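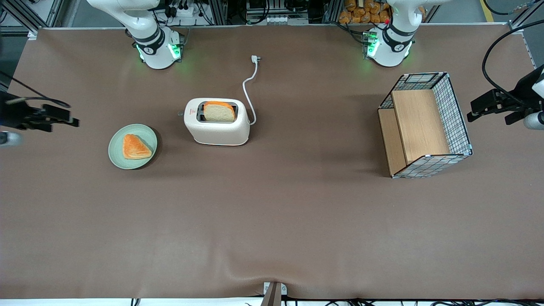 Golnar Safavi meint, man soll das Brot erst einlegen, wenn das Gebäck schon auf dem Teller liegt, sonst wird immer eines von beiden kalt. Ich mache es seitdem auch so und schreibe hier meine Reihenfolge auf.

Frühstück mit Toast und Blätterteig herrichten

Zuerst stelle ich den Toaster auf die Matte, mit etwas Abstand zu allen anderen Sachen. Das Kabel lege ich nach hinten, weg von den Tellern - so bleibt man mit dem Ärmel nicht daran hängen. Der Stecker kommt erst zum Schluss in die Dose.

Die Teigtaschen backe ich am Vortag. Zum Aufwärmen brauchen sie im Ofen acht Minuten, danach kommen sie sofort auf den Teller. Bitte nicht in den Toaster stecken! Die Blätter lösen sich und verbrennen am Draht.

Jetzt das Brot. Bei meinem Windia nehme ich Stufe drei, für gefrorene Scheiben Stufe vier. Eine Scheibe allein wird bei manchen Geräten auf einer Seite dunkler, dann nach der halben Zeit umdrehen.

Ein Korb aus Drahtgeflecht ist für fertigen Toast gut geeignet, weil der Dampf nach unten weg kann. Ein Tuch lege ich nur bei Brötchen hinein.

Nach dem Essen Stecker ziehen, 20 Minuten warten und die Krümel ausleeren.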